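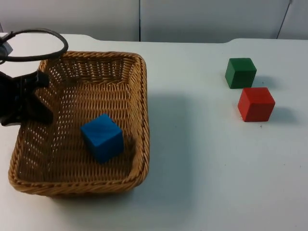

Nurum has released the first edition of its Tabletop Handling Practice, an open set of rules for how robot arms should be tested on small, everyday pick-and-place jobs. It is free to read and free to use, and we are delighted to finally have it out the door! The practice covers how a work surface is laid out, how each attempt is recorded, and what has to be written down before anyone can report a score. Most of it is built on one very plain job, putting colored wooden cubes into a wicker basket. With the blue cube in the basket and the green and red ones still out on the white tabletop, a test site has to be able to say exactly how that attempt will be scored, and two sites looking at the same table should give the same answer. Before this edition, they often didn't.

The work began when Nurum and two partners, Stikoma and Babaei, compared notes on the same task and found that their results could not be put side by side. One site counted a cube as placed when it touched the basket floor. Another waited until the gripper had cleared the rim. The third threw out any attempt in which the arm brushed the basket at all. Each rule made sense on its own, and each site had been following its own faithfully for years.

To write the shared version, the three partners pooled 2,800 recorded attempts and scored every one again under a single draft. After a second reading, 2,722 attempts had received the same score from all three sites. The rest went back to the drafting group and led to most of the changes in the final text, including a much longer section on baskets than anyone had planned.

Why baskets? A molded bin has a flat edge, and "inside" is easy to define. A woven basket has a thick rim, walls that flare outward, and gaps in the weave. The first edition sets the boundary at the inner side of the rim, asks sites to note any contact between a gripper finger and the weave, and treats a cube resting on the rim as not placed, even if it stays there. It also asks for a view of the rim from the arm itself, in addition to the fixed view of the table.
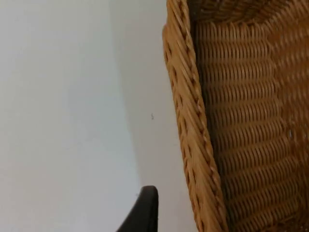 Close view of the basket rim and inner weave, with the tip of a gripper finger at lower left.

Other points in the first edition:

Start positions must be written down before the session and may not be changed once it has begun. Sites that want to vary the layout can do so, but each layout counts as its own set.

A set is 40 attempts. Shorter sets may be shared, but they must be labeled as partial and may not be averaged with full ones.

Every attempt stays in the record, including those ended early by the operator. The reason for stopping is entered at the time, in plain words.

Cables are checked through the arm's full reach before the first attempt of each set. Slack that could drop into the basket or across the work surface has to be secured.

Hands stay off the table while the arm is enabled. Objects are reset only after the operator has put the arm in its hold state and said so out loud. We feel strongly about this one – small arms and light objects make it easy to get casual.

The practice is meant to sit beside the safety rules a site already follows. It does not replace them, and it does not certify any arm, gripper or software.

Training material has been prepared by Nendow, which ran the draft with 80 operators and lab staff, many of them new to robot testing. Their questions shaped the wording throughout, and the glossary is there at their request. We think it is one of the best parts of the document.

The first edition, the scoring sheet and the layout templates can be downloaded from the Nurum website. Comments are open through May, and we would love to hear from sites that work with other containers, especially soft ones. Cloth bags are already on the list for the second edition.

About Nurum
Nurum develops shared test methods for robot handling in labs, workshops and classrooms.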